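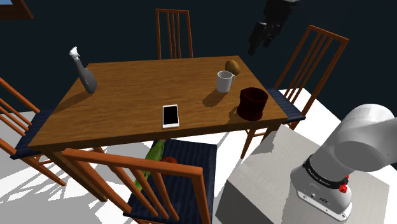 The Culla Wrap Cardigan

If you've been with us at Entwistle for a while, you'll know how we feel about a good cardigan, and the Culla is the one we keep pinching from the stockroom! It's a long, soft wrap in lambswool with a tie belt, deep pockets (big enough for gloves and a paperback) and a collar that folds up nicely when the wind gets going.

Birdie Crenshaw drew the first version for herself, to wear over summer dresses she couldn't bear to put away, and it's lovely over a floral print with boots. It looks just as good with jeans and a plain tee, mind you.

Colours: moss, plum, oatmeal
Sizes: S to XL, generous fit (go down one if you're between sizes)
Length: 36 inches
Care: cool hand wash, dry flat
Style no. 3958

Plum is back in stock from 26 February 2022. Spare buttons for the cuffs come in the left pocket.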